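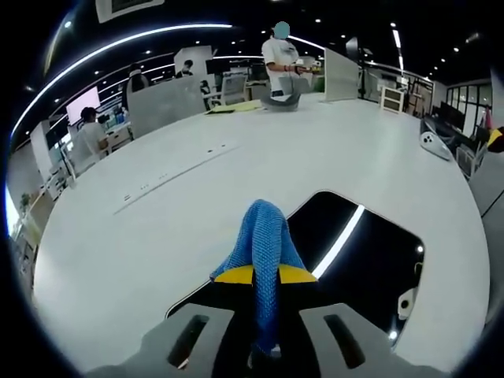 4. Folding and storing knitted items at the shared table

This section is for small knitted things, such as hats, scarves and sleeves, which people leave on the Otham table at the end of the day. Please read all the steps before you begin.

4.1 Clear a place
1. Move papers and folders to the back of the table. Do not put them on top of fabric.
2. Keep the openings in the table top free. Threads catch in them easily.

4.2 Fold the item
1. Hold the item by one end and let it hang until the twist goes out.
2. Lay it flat, with the wrong side up.
3. Smooth it with the open hand, from the middle to the ends. Do not pull – knitted fabric keeps the new shape.
4. Fold it one time along the length, then one time across.
5. If the item has a stripe, leave the stripe outside, so the owner can find it quickly.

Note: A very soft item can be rolled in place of the second fold. A roll should not be longer than 20 cm.

4.3 Put it in the tray
1. Wipe the tray with a dry cloth.
2. Lower the item into the tray and let it go only when it touches the bottom.
3. Check that no edge hangs over the rim.

Caution: Do not press more than 400 g of fabric into one tray. Do not store damp items – hang them on the Lamano rail first. 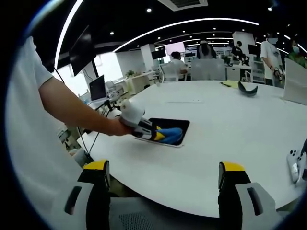 Can I put two items of different colors in the same tray?

Two items may share a tray if both are dry and have been washed before. New items with a strong color should stay alone until after the first wash.

4.4 At the end of the week
1. Take out everything that still lies in the trays.
2. Put it in the Cunitano box and write the date on the label.
3. Leave the trays empty and the table dry.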